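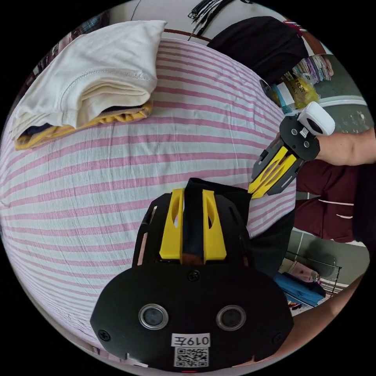
Où trouver une réplique de vaisseau de série SF pas trop chère ?

Rechercher une question… OK

Catégorie : Séries TV > Objets de fans

Coucou ! Je suis fan de Zarncombe depuis la saison 7 et je rêve d'avoir la navette Koo sur mon étagère, en 20 cm maxi. Vous avez acheté la vôtre où ?

Réponse 1
Moi je l'ai prise chez Stindbridge, version à monter. J'y ai passé 11 soirées (je suis lente !) mais j'adore le résultat. Prévois de la colle, y en a pas dans la boîte.

Réponse 2
sur les brocantes

Réponse 3
Regarde aussi Tirkcombe, j'ai payé la mienne autour de 13 euros, déjà peinte. Les ailerons sont un peu fragiles, j'en ai recollé un.

Dernière mise à jour : mars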